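About Us

Welcome to Hellico, and thank you for stopping by. We are a small firm that teaches robot arms to do everyday jobs in the kitchen, and we spend most of our working lives in kitchens that exist only inside a computer. It is a slightly odd way to earn a living, and we are very fond of it.

We began in two rooms above a bicycle shop in Bisgaard, with one borrowed desk and a kettle that tripped the lights. These days we have the whole of the ground floor as well, which means there is finally space to have people round. Having people round has become a large part of who we are, and if you have been to one of our open days you will know that we can talk about drawers and cupboard doors for a good deal longer than is polite.

Every March we open the doors to schools, neighbours, other engineers and anybody else who fancies a look. The last one brought in 327 visitors, up to 87 of them in the building at once, and we ran out of biscuits well before lunch. The big screen in the front room shows our simulated kitchen, and we let the arm work its way round it while one of us stands beside the screen and answers questions.
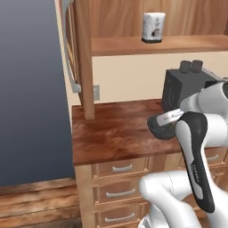 The arm over the worktop in our simulated kitchen, gripper empty, with the toaster behind.

People usually ask why we bother with the wood grain and the toaster. Our answer is that a kitchen has things in it, and an arm that has only ever practised over a bare table will get a nasty surprise in a real one. So we put in drawers with proper bar handles, a shelf with a canister on it, a socket on the wall — all the ordinary clutter that you and I reach past without thinking. Our software for building these rooms is called Brirnel, and it has been with us since the bicycle shop days. By now it holds 1,301 kitchen layouts, some of them a good deal tidier than our own.

Visitors can also sit down at the practice desk and steer the arm themselves. Children tend to be better at it than their parents, and much less worried about bumping into the furniture. We keep a sheet of paper by the desk for suggestions, and several of our favourite tasks started life there in felt tip.

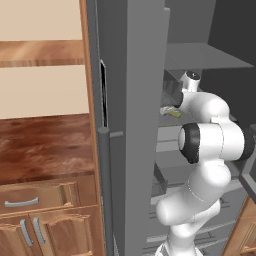 Open Days and Visits

The fridge is always the part of the demonstration that draws a crowd. Getting a gripper in past an open door and up to a high shelf, with a small yellow-green item lying right next to the fingertips, asks a lot of an arm with that many joints, and it makes for a good long chat about reach, elbows and patience. If you would like to see it for yourself, do come along to the next one. There is no charge, and the front room is all on one level.

We also welcome smaller groups by arrangement through the rest of the year, and we are happy to bring the demonstration to you if you have a screen and a few sockets to spare. Our friends at Ultgate lend us their hall when a group is too large for our front room, and they make much better tea than we do.

Page last updated 2018-04-17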